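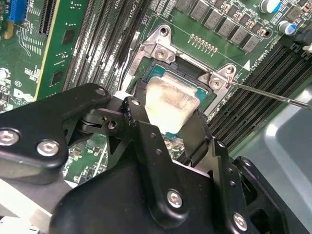

Issue 34

Sun 21 February
By Damilola Tamuno

Setting up the Fakum cell for CPU swaps

The Fakum will happily pick up a processor all day. Persuading it to put one down where you meant is the part that takes an afternoon. Set aside 110 minutes the first time, and keep the coffee on another bench.

Start with the arm parked. Snug every hex screw on the gripper, fingers included. Loose links show up later as "vision problems," and you will waste a week in the software menu.

Next, lay the case on its side, open side up, and push it against your stops. Load the fixture plate and teach its corners before you teach anything inside the case.

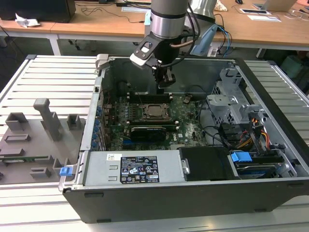 Then teach the hover point with the fingers straight down – well clear of the memory latches, which snap easily and cost more than they should. Drop to 2 percent speed for the final approach. It's dull to watch. Watch it anyway, with a hand on the stop button.

For the load lever, come in at the corner of the socket frame and save that as its own point. Don't reuse the hover point with an offset. I did, and Grillness sold us a new board.

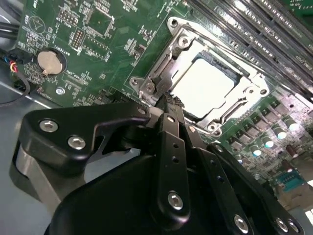
Fingertips at the corner of the socket frame.

Wipe the finger pads, save the program under a new name and redo the corner check in March.

Comments

Baiba Navickas: Which name did you save it under? Our folder has four called "final."

chukwu_bench: Mine drifts after lunch. So do I.

Baiba Navickas: Found a loose screw on the left finger. Vision problem solved.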